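**时间:** 2019-11-14,下午闭馆后
**地点:** Masanja玩具借阅室,里间
**出席:** 前台、洗护、编目、库房、借还车各组到会,Pikville分点来了两人
**缺席:** 周末班(已请假,书面意见在会上宣读)
**记录:** 前台组

## 一、上次纪要

上次纪要无异议,通过。遗留事项逐条过了一遍:

- 门口鞋柜已换,旧鞋柜放在后院,等街道大件回收。
- 拼图缺片登记本已经启用。编目组反映字写得太小,有几页认不出来,请各班用黑色水笔写,不要用铅笔。
- 借还车的遮雨布还没有买。原定款式断货,库房组继续找,下次会上报。
- Pikville分点的钥匙已配好,交接单由分点保管,本部留复印件。

## 二、毛绒玩具清点

编目组报告清点结果。本部与Pikville分点合计在册毛绒玩具152件,两边的登记卡这次全部对过,没有只见卡不见物的情况。有几件卡上写的名称和实物对不上,多数是早年捐来的,当时随手写了“小熊”,拿出来看并不是熊。

会上讨论名称怎么写。洗护组希望写颜色和大致样子,因为她们从洗衣袋里取出来的时候只能靠这个找卡。前台希望保留孩子们叫惯的名字,家长打电话来问,用的都是孩子的叫法。编目组不同意在正式名称一栏里写昵称,同一个昵称在本部和分点指的不是同一件玩具,以前因此发错过一次。

定下的写法如下:

1. 名称栏写主色加类别,例如“橙黄色卡通毛绒”“灰色长耳兔”。看不出是什么动物的,一律写“卡通毛绒”,不猜。
2. 特征栏写脸和肚子的样子,包括眼睛颜色、嘴巴张着还是闭着、肚皮有没有另一种颜色。
3. 昵称写在备注栏,前面加上借阅点的名字。
4. 尺寸不再按“大中小”写,用软尺量坐高。
5. 旧卡不涂改,换新卡,旧卡夹在后面留一年。

编目组补充,特征栏是这次清点里最有用的一栏。橙色和黄色的毛绒有好几件,灯光不同的时候看上去差不多,只写颜色分不开,写了肚皮颜色以后就好找得多。

前台问,吊牌上是否也按新写法改。讨论后决定吊牌只留编号,不写名称,字多了吊牌要做大,小孩子会咬。

## 三、里间桌面的使用

里间的桌子目前既用来登记,又用来检查归还的玩具,还有人在上面吃过点心。周末班的书面意见主要讲这件事,原文较长,摘要如下:接班时桌上留有胶带、剪刀和没处理完的玩具,分不清哪些已经检查过;有一次把待洗的放回了借阅架;希望里间桌面有固定的摆放规矩。

各组都同意要有规矩,对具体怎么摆有不同看法。洗护组想把桌面分成左右两半,一半放待检查的,一半放检查过的。库房组认为分两半没有用,东西一多就混到一起,不如一次只拿一件上桌,看完一件收走一件,其余的留在筐里。前台担心一次一件太慢,周六上午还回来的多。

试用了库房组的办法之后,洗护组表示可以接受。她们的理由是单独放一件的时候,线头和脱毛比较容易看见,棕色的底色也不晃眼。前台保留意见,同意先执行到月底。

毛绒玩具上桌后要立着放,脸朝外,不要平躺。立得住的说明里面的填充没有走形,立不住的要捏一捏底部,看棉花是不是跑到了一边。这一条由洗护组提出,没有人反对,写进里间守则。

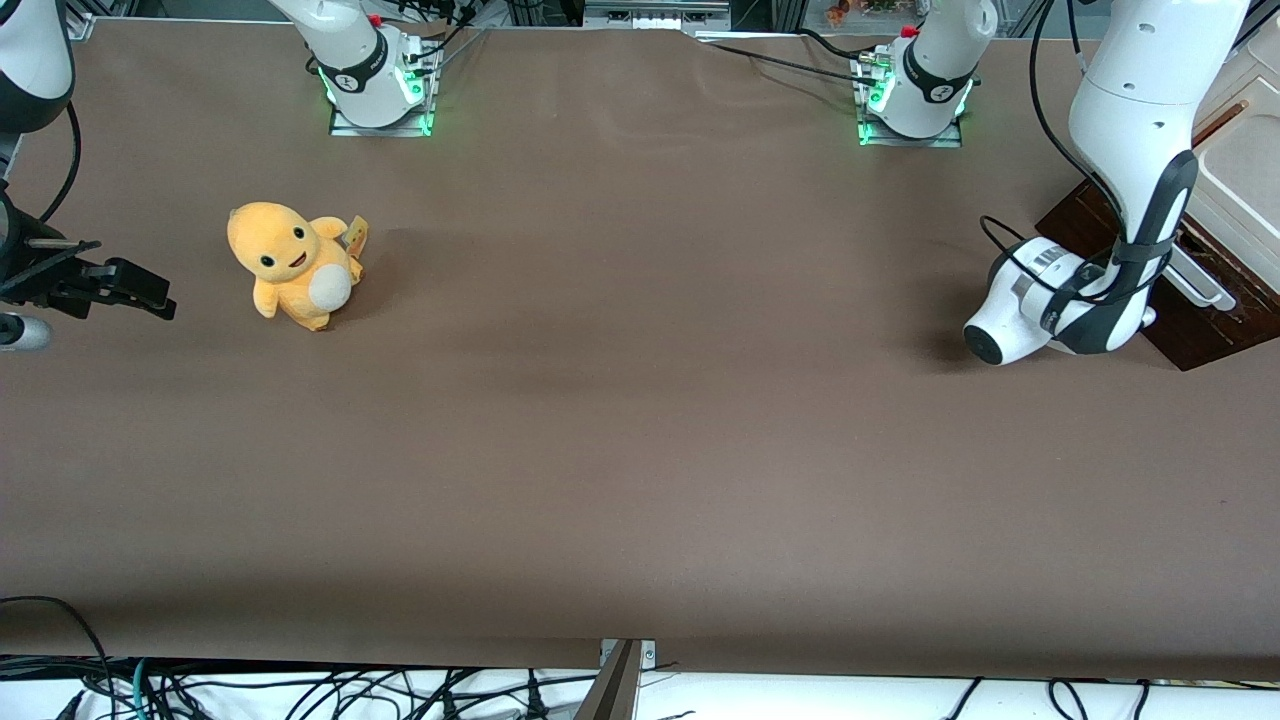 *里间桌面,橙黄色毛绒玩具立放。*

桌面本身也谈了几句。表面有些细小的起皱,纸放在上面写字时会硌出印子。前台建议登记时垫一块写字板,写字板前台还有富余,会后拿两块到里间。换桌面的提议没有通过,目前不影响使用,钱先留给后面第五项。

擦桌子的做法统一如下:

- 先用干布把毛絮扫到一侧,再用拧干的湿布擦。
- 不用酒精湿巾直接擦桌面,酒精留着擦塑料玩具。
- 每班结束擦一次,中间有口水或者洒了东西随时擦。
- 抹布分两块,擦桌子的挂左边钩子,擦玩具的挂右边钩子,晚班洗。

点心和水杯不再带进里间。前台后面的小柜台可以放水杯,要盖盖子。

## 四、归还检查单

原来的检查单是三年前做的,毛绒、积木、拼图、推拉玩具都用同一张,很多格子用不上。编目组带来一份毛绒专用的草稿,会上逐行看过。

保留的项目:编号、归还日期、经手班次、是否送洗。

修改的项目:

- “外观完好”改成“眼睛、嘴、四肢”分开打勾。原来的写法太笼统,有一件少了一只眼睛,单子上也打了“完好”。
- “清洁”改成“有无污渍、有无异味”。异味由经手的人闻,闻不准的交给洗护组。
- “配件齐全”对多数毛绒不适用,改为“如有衣物、围巾,请写明”。

新增的项目:

- 缝线。沿背部和腋下摸一遍,能伸进指尖的算开线。
- 填充。按肚子、底部和头部,发硬结块的写“结块”。
- 静置。立在桌上,松手后会倒的写“倒”。

Pikville分点提出,缝在上面的眼睛和粘上去的眼睛要分开记,粘的容易掉,应该查得更勤。洗护组同意,建议粘眼睛的玩具不外借给三岁以下,只在馆内玩。编目组会把这一条加进新卡,吊牌编号后面点一个红点作为记号。分点问红点掉色怎么办,洗护组说用布用马克笔,洗过几轮还看得清。

检查单拟印1000张,两个借阅点合用。Floltell印务部上次的报价还有效,纸张选普通白纸,不要带光面的,光面纸圆珠笔写不上。印好以后由借还车捎一半去分点。旧单用完为止,里间抽屉里那一叠先给积木和推拉玩具用。

## 五、洗护用品与收纳

洗护组报本季度的用品情况。洗衣袋拉链坏得多,拉链头脱落以后会刮毛绒的表面,要换成带松紧保护套的那种。中性洗涤液够用到年底。软毛刷要补,现在用的两把刷毛已经倒了。

库房组报收纳。透明收纳箱用的是Cumia的翻盖箱,盖子好开,叠起来也稳,但毛绒放进去以后容易被压扁,耳朵和手臂会折住。会上同意箱子只装洗干净待上架的,并且不压实,盖子要能自己合上,用手按才合得上的就要分箱。换季不借的放布袋,挂在库房里侧的杆子上。

费用合计625元,包括洗衣袋、软毛刷、布袋和挂钩,不含检查单印刷费。各组同意。采购由库房组办,发票交前台粘贴,网购的要打印订单页。

洗护组另外提出晾晒的问题。后院这个月下午没有太阳,厚的毛绒晾两天里面还是潮的。几种办法都说了:

- 送到Pikville分点晾,分点有朝南的阳台。缺点是来回占借还车的位置。
- 在里间加晾网,靠窗放平。缺点是占地方,家长进来会碰到。
- 减少整件水洗,表面脏的用刷子局部清洁。

定为先用第三种,确实需要整件洗的攒到周三,随借还车去分点。分点同意在阳台上让出一根杆子,下雨天不收。晾干的标准是捏住最厚的地方,手心不觉得凉。拿不准的多晾一天,不要急着装箱。

## 六、借阅架调整

前台提出,靠门的架子最下面一层改放毛绒,积木往上挪。现在积木在最下层,小孩子蹲下来就把盒子拖出来,地上经常是散的。毛绒放下层,拖出来也不响,收也快。

库房组认为积木盒子重,放高了家长取的时候容易掉,最多挪到第二层。前台同意挪到第二层。架子上的标签一起换,字和图都要有,图由编目组画,线条简单一点,不用上色。

毛绒在架上的摆法与里间一样,脸朝外,立着或者坐着,每件之间留一个手掌的空。不要为了多放几件把它们叠起来。多出来的留在库房,每两周轮换一次。轮换表贴在库房门后,换完的人在表上写日期。

周末班书面意见里还提到,有孩子把同一件毛绒连续借了四次,别的孩子借不到。现行规定是续借一次。前台说明那几次是先还再借,系统里不算续借。讨论后决定,归还的玩具当天不再借给同一家,至少要过一次检查和清洁再上架。这条需要在门口贴出来,措辞由前台写,写得客气一些。

## 七、孩子参与整理

Pikville分点介绍她们每周一次的“送玩具回家”活动,孩子还玩具时自己把玩具放到登记台上,对着卡片找特征,找到以后贴一张小贴纸。分点觉得孩子对眼睛、嘴巴和肚皮的颜色看得比大人细,有两张写错的卡就是孩子指出来的。

本部愿意试,时间放在周三下午,人少。需要注意的几点:

- 里间桌子对小孩偏高,在外间的矮桌上进行。
- 卡片用复印件,原卡不出里间。
- 贴纸贴在孩子的借阅本上,不贴玩具。
- 孩子看过的玩具,照常由当班再检查一遍,检查单不能让孩子代填。

洗护组问矮桌谁来擦,定为当班前台,办法同里间。

## 八、其他

- 里间的灯有一根闪,已报修,还没有人来。编目组写卡尽量放在白天。
- 剪刀用完放回带盖的笔筒,不要留在桌上。
- 捐赠的毛绒一律先进库房待检筐,不接受当面直接上架。婉拒的说法各班统一,前台已经有一份写好的,夹在电话旁边。
- 失物筐里有一只小手套和一个发圈,放到月底,没人来领就洗了收进道具箱。
- 分点要一把软尺,会后从库房领。

## 九、待办

| 事项 | 负责 | 期限 |
|---|---|---|
| 按新写法换毛绒登记卡 | 编目组 | 十二月上旬 |
| 里间守则改写并张贴 | 前台 | 下周三前 |
| 检查单定稿,送Floltell印务部 | 编目组 | 本周内 |
| 洗衣袋、软毛刷、布袋、挂钩采购 | 库房组 | 下周内 |
| 粘眼睛的毛绒全部挑出并做红点 | 洗护组、Pikville分点 | 月底 |
| 积木挪到第二层,换标签 | 前台、库房组 | 月底 |
| 借还车遮雨布 | 库房组 | 下次会上报 |
| 一次一件的做法执行情况 | 前台记录 | 月底汇总 |

下次会议仍在里间,时间由前台另行通知。请分点带上阳台晾晒的登记,周末班如果还是来不了,书面意见请提前一天交。

会后前台补记:写字板已放到里间,挂在抹布钩子旁边。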